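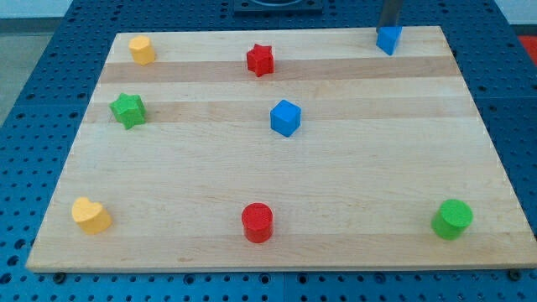
Ellwood police scanner thread, bc the county page is down again

Call came in just before 7 pm. Break-in at the Arndale storage lot, two units cut open. Owner of one says $2,688 in tools gone

Deputies stopped a van on Grenelden Road, one man in custody. No name yet. Dont ask me, I don't have it

Second guy ran toward the creek. K9 out. Residents on Oltia Street told to lock up and stay in

ok update. Second suspect picked up behind the car wash, no shots fired, nobody hurt. Street is open agian

Sheriff's office says charges Monday, probably burglary and evading. Also looking at whether it ties to the December break-ins. Same kind of locks cut

If you rent there go check your unit. Lot has 155 of them and only two were looked at tonight

20 August 2022, signing off, phone at 4%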